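Hallton Young Readers
Home | Animals | Earth and Sky | Everyday Things | Ask Us | For Grown-Ups
Last updated March 5, 2025
By Sándor Győri

Why Do Trees Have Rings?

If you have ever sat down on a tree stump to tie your shoe, or eat a sandwich, or just because your legs were tired (mine get tired a lot these days), you may have looked down and seen circles. There's a small one in the middle, then a bigger one around it, then a bigger one around that, all the way out to the bark. Those are growth rings, and a tree makes them all by itself, very slowly, without any fuss.

To understand them we have to start with how a tree grows, and it does two kinds of growing. First, it gets taller, but only at the tips of its branches and at its very top. If you carve a notch in a fence post made of living willow and come back when you are a grown-up, the notch will still be at the same height. (Please don't carve notches in trees, though. They need their bark the way you need your skin.) Second, a tree gets fatter. Just under the bark there's a thin layer called the cambium, which you say like this: KAM-bee-um. The cambium is where new wood is made, and it wraps around the whole trunk like a sleeve.

In spring, in places with cold winters, a tree wakes up thirsty. There's plenty of rain, the days are getting longer, and there are all those new leaves to feed. So the cambium builds wood with wide little tubes in it for carrying water up from the roots. You can think of them as a big bundle of drinking straws, much too thin to sip from. In many trees this spring wood looks pale.
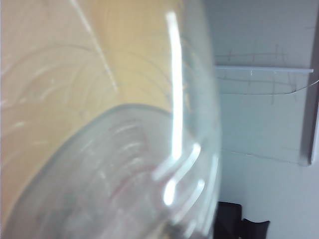
By late summer the tree is slowing down. It makes smaller tubes with thicker walls, packed tightly together, and that wood usually looks darker. Then winter comes and the tree stops making wood and rests. When April rolls around again, off it goes with a fresh pale band right next to last year's dark one. One pale band and one dark band together make one ring, and one ring is usually one year. A tree with 40 rings has been growing for 40 years, so it may well be older than your teacher!

Not all rings are the same width, and this is the part I like best. When a tree has a good year, with enough rain and sunshine, it grows a nice wide ring. When the year is dry, the ring may be thin. A tree crowded by bigger neighbors may make thin rings for years and years, and then, if one of those neighbors falls over in a storm and lets the light in, the rings suddenly get wide. People who study all this are called dendrochronologists. That's a very long word (I had to practice it in the car), and it comes from Greek words for "tree" and "time."

You might be wondering whether they have to chop down a tree to look. They don't! They use a hollow drill that takes out a thin stick of wood, not much wider than a pencil. The stick shows a little slice of every ring it passed through. Some very old trees have more than 3,000 rings, which means they were already growing long before there were cars or light switches or toothbrushes with cartoon animals on them.

Now, what about wood that isn't a tree anymore? When a log is sawed straight across, like a carrot for soup, you see circles. When it is sawed the long way, the saw slides along the rings and they show up as lines. We call those lines the grain. Where the saw just skims the curved side of a ring, the lines can bend into arches and ovals, a bit like the shapes on a map of hills.

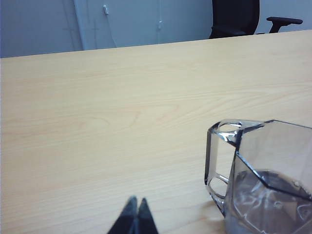

Wood grain on a desktop. Look for the curved patterns, and for the straighter lines nearer the bottom.

You can go on a grain hunt at home or at school. Try a door, a ruler, a chopping board or the back of a chair. Take a sheet of thin paper and a crayon with its wrapper peeled off, lay the paper on some rough, unpainted wood, and rub gently with the side of the crayon. Bumpy old wood works best, so ask a grown-up if there's a fence or a bench you may use. Smooth, shiny wood hardly shows up at all, and some smooth surfaces only have a picture of wood grain printed on them. Those are fun to spot too, as the same pattern sometimes comes around again and again.

If you make a rubbing you're proud of, write the name of the thing you rubbed on the back before you forget. I have a whole drawer of mine and I couldn't tell you what half of them are.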